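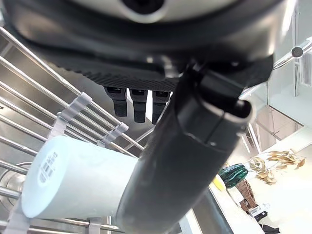 Paper cup on its side, label on the base

Home | Course notes | Week 3 | Reading | Contact

Right, week 3, and we're on clearing down a kitchen. First, the paper cup. Do you wash it, stack it or bin it? My rule is that paper never goes near the dishwasher. Tip out any dregs in the sink, then bin it. And look at the base before you buy a sleeve of 500 for an event - the label is where you'd hope to find the size, though the print can be tiny.

Now the sink. I'm very fond of a double one and I wish my own flat had one! You get one side for food and one for dishes, and the whole job goes quicker if you stick to that. Have a look at the next picture before you read on, and decide what you'd move first.

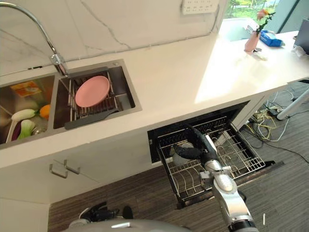

Édgar Cuervo

I'd start with the left basin. The bok choy, the aubergine and the orange all want rinsing and putting away before any dirty plates turn up. There's a packet at the back of the same basin too, and packets don't need to be in a sink at all, so out it comes.

The pink plate can stay in the rack on the right till you've got a hand free. The dishwasher's already open with its rack pulled out, so load that next (and do shut it afterwards, I've still got the bruise on my shin).

Leave the worktop till last, flowers and wipes included. Lift things, wipe under them, put them back.

For next time, read page 98 of the Dimitriou booklet and write me 9 lines on how you'd clear your own sink. Bring it on Thu 17 April.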